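Home
Sets
Borrowing
FAQ
Contact

Play kitchen sets: your questions

By Mabli Llewellyn
Updated in March

Hembridge Toy Library lends play kitchen sets to families, childminders and playgroups. The answers below cover the sets themselves, how to look after them and how to pack them up again. If you want to know about joining or renewing, look under Borrowing.

What is in a play kitchen set?

It depends on which set you take. All of them have something to cook in, something to serve on and some play food. The larger ones also have a bowl, a box and a few plain wooden pieces for children to use however they like. Each set has a name on the lid and a contents sheet inside it. The contents sheet is the thing to go by, as we do change pieces over when something wears out.

The two sets people ask for most are the Binness, which is the breakfast one, and the Ondel, which has more pots and fewer foods. The names come from the streets the first borrowers lived on and tell you nothing about the maker.

Do I need to have a play kitchen at home?

No. The sets are for use on a table, a rug or an upturned box. Plenty of children play with them on the floor. If you do have a play kitchen with a hob and a sink, most of the pans will sit on it, but we can't promise a fit because hobs differ a lot.

What age are the sets for?

Three and up. Some of the play food is small enough to go in a mouth. If you have a younger child in the house, ask for the first kitchen set, which has large pieces only, or borrow a bigger set and keep the small food back until the younger one is asleep.

Why are there wooden blocks in with the kitchen things?

Children want something that can be whatever they need it to be. A block with a sloping top gets used as cheese, as a wedge of cake, as a till and as a ramp. We used to keep blocks and kitchen things apart and they came back mixed together every time, so now a few go in from the start. Please don't sort them out when you return the set.

What is the big bowl for?

Mixing, washing up and carrying. A large bowl gives two children room to work in it at once, and it saves arguments if it sits where both can reach. It also makes tidying easier for small children, who can drop the food into it and hand you the whole lot. The little wooden box does a similar job for the smaller pieces. Some families use it as the bread bin, some as the oven.

The bowl is too big to go in the set bag with the lid shut. Carry it separately, or turn it upside down over the top of everything else and pull the cord round it.
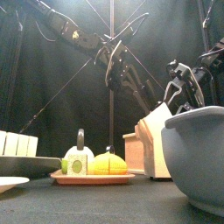 Can the bowl be used with real food?

Please don't. Everything in the sets is for pretend food only. Dry pasta and dry rice are fine if you sweep up properly and check the corners of the box before you return it. No flour, please. It gets into the joints of the wooden pieces and never comes out.

Can the children play with the sets in water?

Some of the pieces. The contents sheet has a wave mark next to anything that can go in water. If there is no wave mark, keep it dry. Wooden pieces should never be soaked. If one falls in the paddling pool, wipe it and stand it on its edge overnight, away from the radiator.

How do I clean a set before bringing it back?

Use a cloth wrung out in warm water with a drop of washing-up liquid, then a dry cloth. Do the handles and the rims, where most of the stickiness ends up. Leave everything out on a tea towel for an hour before you pack it. Don't use the dishwasher, even for the pieces with a wave mark, and don't use bleach or scented wipes on anything.

We clean every set again when it comes in, so you don't need to get it perfect. Crumbs and jam are what we would like you to deal with.

There is felt tip on one of the pieces. What should I do?

Leave it and tell us. We have something that shifts most pens. Nail varnish remover takes the colour off along with the pen, and we have lost a few good saucers that way.

What comes in the breakfast set?

The Binness set is built around a cooked breakfast and a hot drink. There is a frying pan and an egg to go in it, a kettle with a handle over the lid, and toast on its own tray. The pan, the kettle and the tray are all in pinks, though not quite the same pink, as they didn't all come from the same place. There are cups and cutlery as well, and a bag of mixed food that changes with the season.

It is a good set for children who like to take orders. One child cooks, the other sits and asks for toast, and then they swap. A few slips of card make a menu or a bill, and they don't need to come back to us.

A common order of play goes like this: kettle on, egg in the pan, toast on the tray, everything served at once, everything sent back. If your child gets stuck on who does what, put the pan at one end of the table and the toast at the other. It gives each of them a job.

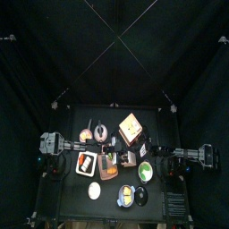 My child only wants the egg. Can I borrow just that?

We don't lend single pieces from a set. We do have an odds and ends drawer by the desk with play food that has lost its set, and you can take a handful from there on any loan. There is nearly always an egg in it.

Do you have the set in other colours?

We buy what we can get and what lasts, and a lot of what we are given is second-hand. Colours vary. If your child has strong feelings on the matter, come in and look at the sets with the lids off before you choose.

How long can I keep a set, and what does it cost?

A loan lasts 4 weeks and costs £4. You can renew once if no one is waiting. Late sets are charged at 50p a day, and we stop counting once you have rung us to say when you are coming.

Childminders and playgroups can borrow two sets together for the same length of time. Ask at the desk for the group form.

What happens if we lose a piece?

Tell us when you return the set. We don't charge for one lost piece of play food. For a pan, a kettle or a bowl we ask you to pay what it costs us to replace, and we will tell you the price before you pay. If the piece turns up later behind the sofa, bring it in and we will give you the money back.

What if something is already missing when I get home?

Ring or email the same day if you can. We check the contents sheet when a set comes in and again before it goes out, but mistakes do happen, mostly with spoons. We will make a note on your loan so that you aren't asked for it later.

Something has broken. Should I mend it?

Please don't glue anything. Put the broken bits in an envelope, write the name of the set on it and bring it back with the rest. Mr Kovalchuk, who mends for us, would much sooner start with clean edges than pick off somebody else's superglue. If a piece has gone sharp or splintered, take it away from the children straight away.

How should the set be packed?

Heavy and flat things go at the bottom: trays, plates, the wooden pieces. Pans go on top of those with the handles all pointing the same way. The kettle goes in upright with nothing inside it. Play food goes into its drawstring bag, and the bag goes into the largest pan. The contents sheet goes in last, facing up.

If the lid won't close, the usual culprit is a pan handle. Turn the pan so that the handle runs from corner to corner. Don't force it, as the hinges are the first thing to go.

How do I get the children to help tidy up?

Give them one sort of thing each. One finds everything you can eat and the other finds everything you can cook in. Having the bowl out for the food helps. With very small children, ask for one piece at a time by name, and accept that it will be slow.

Leave ten minutes for it on the day you return the set. Most of our missing pieces go missing in the last rush to the car.

Can I donate play kitchen things?

Yes, if they are clean and whole. We are always short of kettles, bowls and lidded pans. We have plenty of plastic fruit and can't take any more at present. We can't take anything with a battery, anything with peeling paint or real kitchen knives, however blunt.

How many sets do you have, and why is there a waiting list?

The library holds 108 sets of all kinds, and the kitchen ones go out more than any other. The Binness is usually reserved for the next month or so. Put your name down at the desk and we will ring when it is your turn. We hold it for you until closing time on the following open day, and after that it goes to the next family on the list.

My question isn't here

Email the desk or ask when you come in. If you are asking about a particular piece, tell us the name of the set on the lid.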